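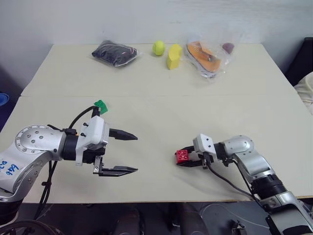 1/ Notes on data merge and accented characters. The job is the Bemthorpe trade directory: 1000 records, one text frame group per record, source is a CSV exported from a spreadsheet. Output goes to Sadeo as PDF.

2/ Symptom: the listing for Žukauskas came out with two junk characters where the Ž should be. The rest of the line was fine. Same typeface as every other entry, and the font does contain the glyph. I checked the glyph panel first and lost half a morning there.

3/ If the font is missing a glyph you get a box, or a pink highlight if substitution warnings are turned on. If you get two wrong but perfectly well-formed characters, the font is doing its job and the bytes were read with the wrong encoding.

4/ The spreadsheet wrote UTF-8 with no byte order mark. The merge panel saw no mark and fell back to the system's legacy encoding. Ž takes two bytes in UTF-8, so it was read as two separate characters.

5/ Why it got past the first proof: plain English letters are the same bytes in both encodings. Only records with an accent, a curly quote or a long dash are affected. In this file that was 40 records, and none of them fell on the preview page.

6/ Fix A: export as UTF-16 tab-delimited text. The merge panel reads this reliably on both of my machines. Drawback - my text editor's diff treats it as binary, so I can't compare this version against the last one.

7/ Fix B: keep UTF-8 and add the byte order mark. Most spreadsheet programs have a separate save option for it, usually with "UTF-8" in the name, sitting well above the plain CSV entry in the list. Diffs still work. I use this one.

8/ Side effect of B: some other tools treat the mark as part of the first column header. If your first field stops matching its placeholder, that is the cause. I put a throwaway column called "x" first and never place it on the page.

9/ Do not fix the characters by hand in the merged document. The next merge creates a new document and the corrections are gone. Fix the source, merge again.

10/ I run the merge in batches of 200 records. A single long merge works, but when it fails it doesn't say which record it stopped on. With batches I only have to look through one short range.

11/ Before merging I now run the file through Plimby, which lists every line containing anything outside basic ASCII. Those lines go into a small test CSV, and I merge that first onto one page. If the test page is clean, the full run has been clean too.

12/ Search string for the finished document, with the wildcard option off: capital A with a tilde, then capital A with a ring, then capital A with a circumflex. One search each. Any hit in an English directory is worth looking at.

13/ Someone asked about logos. Image paths are read with the same encoding as the text, so an accent in a file name gives you a missing link instead of junk. I rename the files to plain letters and leave the accents to the text column. Logos are placed at 360 ppi or better.

14/ Still open: nonbreaking spaces pasted in from email. They survive the merge and then hold phone numbers together across the column edge. Currently a find/change on the CSV before step one.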